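Last updated: February

By the projects desk | Friday

The lab manager at Cordero has a hard hat on the back of her door and says she is sick of it. Two years of meetings. She runs the teaching labs in the Tirov building, the ones that had to stay open while the floor above was stripped out.

"We had 32 fume cupboards coming and 30 places to put them," she says. "That was week one." 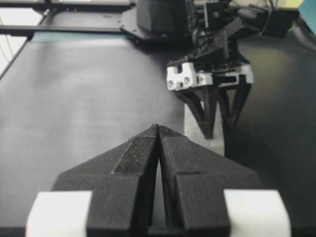 Issue 17

The trouble was the risers. Old drawings showed two, the builders opened the wall and found one, full of dead pipework. Jondimlow, who did the mechanical design, wanted a new shaft through the stores. She said no. Then yes, grudgingly.

"I lost my stores. I got air that moves. Fair swap, I suppose." 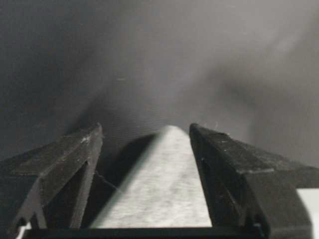 Noise was the other fight. Drilling was meant to stop at nine each morning and mostly didnt. The contractor, Orkska, put up a second lining and stuffed the gaps, and she kept offcuts of everything on her desk to wave at people in meetings. Foam, mainly. The white, speckled sort, like the wedge between the black fingers in the last photo on this page. "You could still hear them," she says. "Less, though."

Would she do it again with people in the building? Long pause.

"With a proper gap between phases. We had a weekend. You can't recomission a lab in a weekend." 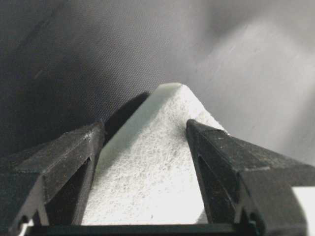 The snag list ran to 227 items at handover. Door closers, a sink on the wrong wall, labels. She's still chasing the sink. The next phase is the cold rooms and she has asked to see the pipe routes first, on paper, signed.

We use cookies to improve your visit. Accept | Manage settings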